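Why I Stopped Swatching Every Pencil

December 7, 2020

74 shares | 3 comments

I own 340 colored pencils and for years I swatched every single one before I let myself start a page. You know the charts I mean, with the tiny boxes and the tiny handwriting! I loved mine. I also think they were the reason I finished three pages in all of 2019.

My big Huser set alone took a whole weekend in July. By the time the last box was filled in I was so sick of pencils that I went and cleaned the oven (true story).
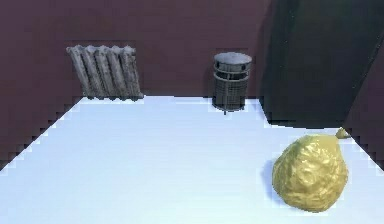
What I do now

I grab a scrap of the same paper, scribble the five or six pencils I'm thinking of, and get going. If a green looks wrong next to a pink, I find out on the scrap in ten seconds. A chart never told me that, because on a chart the green sits next to other greens.

Yes, I've messed up a few pages this way. One of my Drustedside village pages has a sky the color of canned peas. I kept it, and I kind of like it now.

If charts relax you, make charts. But if you're new and you think you need one before you're allowed to color, please just go color something tonight.

3 comments

Danish Abbasi: You will pry my chart from my hands. I have 80 Awan pencils and half the barrels don't match the lead.

peachpit: The scrap thing works for markers too!

Lornacolors: Can we see the pea sky please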